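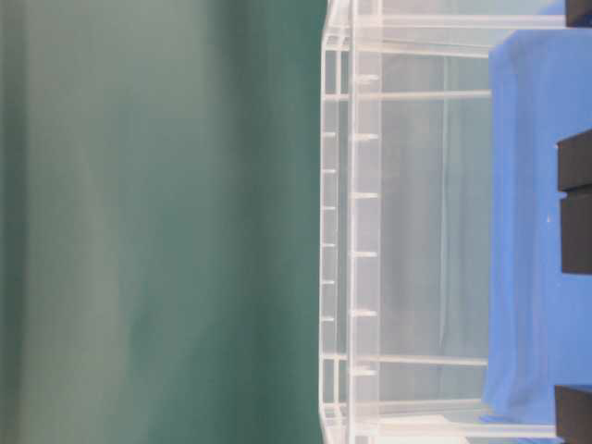

Keeping Drafting Tools and Drawings in Good Shape

By Jessie Skinner

These tips are for anyone who still draws by hand at home, whether for a shed plan or a full set of furniture drawings.

Cleaning triangles and templates

Graphite builds up on the underside of plastic triangles and then smears across the sheet. Wash them in lukewarm water with a drop of dish soap and dry them with a soft cotton cloth. Skip alcohol and window cleaner on clear plastic – both can leave it hazy or cause fine cracks. I do mine every September, and again whenever the lines start looking gray.

Looking after the board

1. Wipe the surface with a barely damp cloth and let it dry before taping down paper.

2. Peel drafting tape back slowly, pulling toward the edge of the sheet. If it leaves glue behind, roll it off with a white eraser.

3. Check the straightedge once in a while. Draw a line, flip the straightedge over and draw it again from the same two points. If you see a gap between the lines, it's time for a new one.

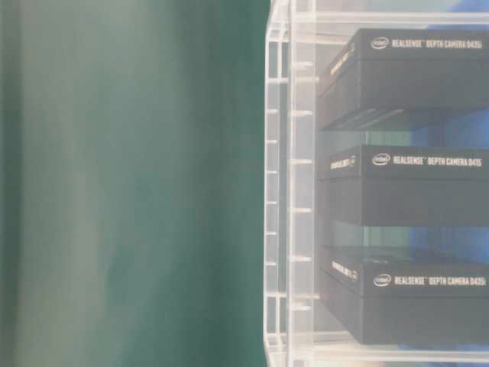
4. Keep the board out of direct sun. My old Wallmont board spent a summer by a window and has had a slight bow ever since.

Pencils and lead

Use 2H for layout lines and HB for the finished outline. Sharpen away from the board and tap the dust into a jar. A Kang lead pointer has lasted me 6 years with one new blade.

Storing finished sheets

Flat is best. If you have to roll them, roll with the drawing on the outside, so the sheet curls face up and the corners are easier to weight down. Put no more than five sheets in a tube and write the job name on the cap. Slip tissue between soft pencil drawings, or they will print onto each other.

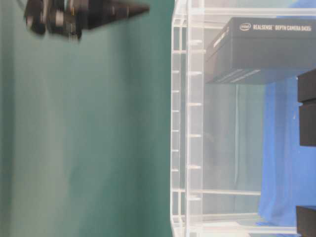

Clear plastic with a row of evenly spaced slots.

Label each sheet in the lower right corner before it goes away. Mine get a number, a scale and the date.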